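3.2 Boxes and table covering 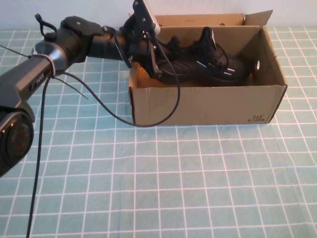
The second group of items in our study is shoes kept in their cardboard boxes. We chose this kind of packing because it is common in homes and in small shops, and because people do it in many different ways. In the interviews made by Selma Kovačević, shop workers at Surstead told us that they put the shoes back "as it goes", and that the lid is often closed later by another person. For this reason we treat the placing of the shoes and the closing of the box as separate steps in all the tables of this paper.

Figure 3. Open brown shoebox on the table with the grid cloth.

The table was covered with a light teal cloth which has a white square grid. The grid was not used for measuring. We kept it because a plain cover gave the raters few points to compare, and in the pilot they often disagreed on whether a box had been moved – the agreement was clearly better after the cloth was changed. The wall behind the table is plain white.

For each box, the raters answered 2 questions: whether the shoes lie fully under the level of the rim, and whether the lid could be closed without pressing. The orientation of the shoes (toe to heel, or both in the same direction) was noted but not scored. Each rater worked for 20 minutes and then had a break of 10 minutes. In total, 3,592 ratings were collected for the shoe group. Cases where the raters did not agree were given to Velimir Hoxha, who decided without seeing the earlier answers.

We did not include boots or boxes with a fixed lid. Tissue paper was also left out, although many of the shop workers use it, and we return to this limitation in Section 5. The results for folded clothes, which follow the same procedure except for the second question, are given in Section 3.3.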